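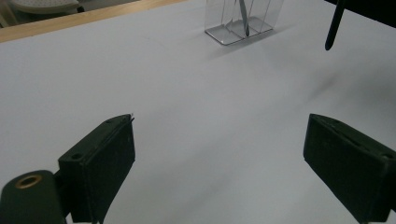
Livamlow Property Group - Building Operations, Walk-Through Team

June | By the Stiltell Street building manager

We use cookies to keep this site running. By staying on this page you accept them.

Common area safety check, 169 Stiltell Street (store at street level, apartments upstairs)

I did this one on Saturday with a flashlight and far too much coffee, so my comments are a bit chatty. Sorry in advance to whoever files them!

1. Front entry and vestibule - PASS
Door closes and latches by itself. The intercom buzzes every unit except 2, and I've already put in a ticket with Ceson Electric for that.

2. Stairs and handrails - NEEDS WORK
The rail wobbles between the second and third floors. I leaned on it and did not enjoy the feeling. Two treads have loose nosing (marked with yellow tape for now). Please get a carpenter in this week.

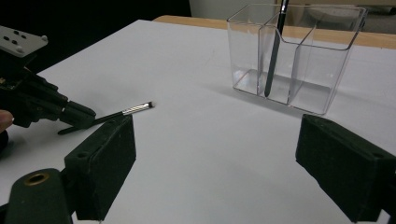
Makeup brush on a white tabletop.

3. Smoke and CO alarms - PASS
Every hallway alarm sounded when I pushed the button, and I think the whole block heard me. The one outside apartment 5 chirps, so I swapped the battery.

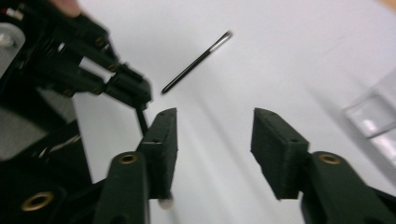 4. Rear exit door - NEEDS WORK
The rear door opens all the way and the exit sign is lit, but I'm not happy with the hardware. The hinges are brass under all that old paint, and the bottom one has gone green and crusty. Strip it, oil it, and if it still squeaks, replace it.

5. Boiler room - PASS WITH COMMENT
Clear floor, extinguisher tag current, no smell of gas. The store tenant, Nic Giolla Shoes, has been stacking boxes by the door again. I asked nicely and they moved them while I stood there.
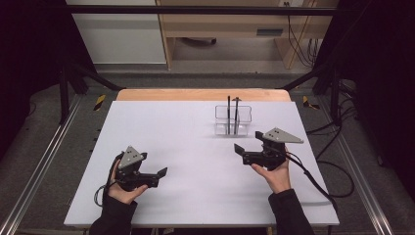
6. Electrical panels - PASS
The 200 amp main is labeled and the cover is on tight. I'd love new labels for the upstairs breakers, as the handwriting is awful (mine, mostly).

7. Roof hatch - NOT CHECKED
Ladder was locked up and I didn't have the key. I'll go back for it.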